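Search this site

Enter keyword

The award season, and who it is for

27 Sep 2020

Another "Rising Counsel" email landed this week. My firm's marketing person forwarded it with three exclamation points and the words "you should go for this." I've practiced employment law in Skaltbridge for long enough to get one of these every few weeks, and I've stopped assuming they are compliments.

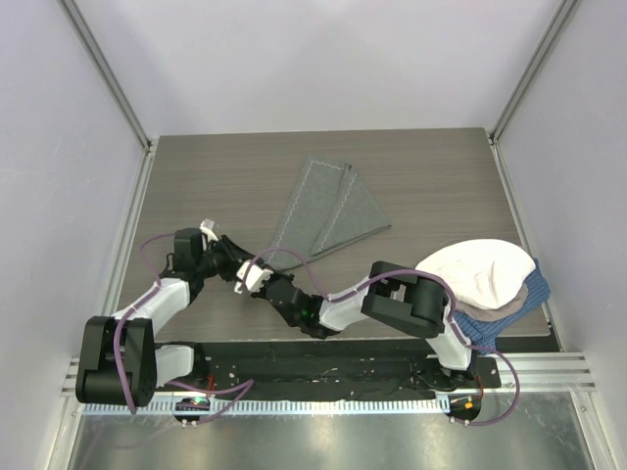
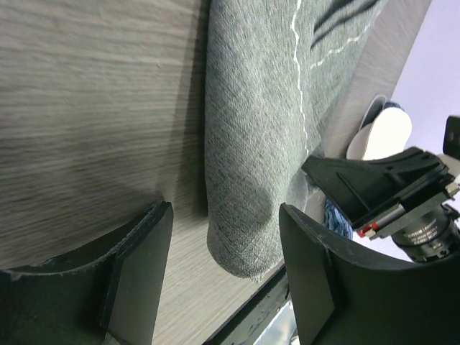

Gray-green cloth, twice.

What the plaque costs

The email said I had been "selected for consideration." I wrote back and asked by whom. The answer came from a sales address. Consideration is free. The listing is $477, and a table at the dinner is $4000, which seats you next to other people who were selected for consideration. I asked how many lawyers had been considered and turned down. I'm still waiting on that one.

Agnes Midtbø, who had the office next to mine when we both started out, paid for one of these years ago. She got a walnut-colored plaque and a logo for her email signature. I asked her whether a client had ever brought it up. One had, to ask if she was now going to charge more.

I know the argument on the other side. Clients can't judge legal work very well, so they look for signals, and a badge is a signal. Fine. But a signal anybody can buy tells the client only that you had $477 and a free afternoon to fill in the form. My worry is the client who doesn't know that. Somebody who just got fired from the Trurnley plant is scared and searching on a phone at night, and the gold seal looks official.

The ones I'd keep

I'm not against all of it. The county bar gives a service award every June, and you can't nominate yourself or pay to be on the list. Kalkidan Gebru won it for running the wage claim clinic, where she saw 30 people in a single evening with a folding table and a borrowed printer. I was there for part of it and I still don't know how she did it. No dinner. Somebody brought sheet cake.

Even there I have questions. Of the last 6 winners, most came from firms big enough to give them the hours. Helge Westerberg has been doing eviction defense alone, above a shoe repair place, since before I passed the bar, and I've never seen his name on anything. When I told him I might nominate him he asked me to please send a paralegal instead.

I did nominate him. We'll see. As for the other thing, I told marketing no, and she has already forwarded me the next one.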